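3.2 Materials on the table

We loved working with food for this part of the study, and we think it shows in the results! The burger task in the Ornville set pairs soft items with stiff ones: a round bun and slices of tomato share a white tabletop with clear plastic channels that clamp onto a ridged red rod. Tomato turned out to be the most rewarding item of all — it is slick, it bends, and two slices can look very different in color even when they lie end to end (Figure 8).

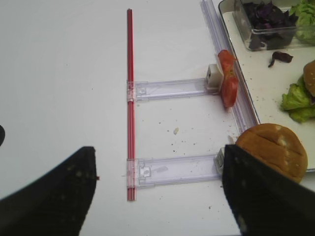
Figure 8. Tomato slices resting against an off-white block and over a clear rail, with the bun overlapping a corner of the tray.

3.3 Labeling

All 3,764 stills were labeled by hand in Varela. Clear parts took the most care, and we marked their raised edges first, then the floor of each channel. A second pass over 200 stills gave us a lively debate about where a ragged slice of tomato ends — we settled on the outer skin wherever it could be seen.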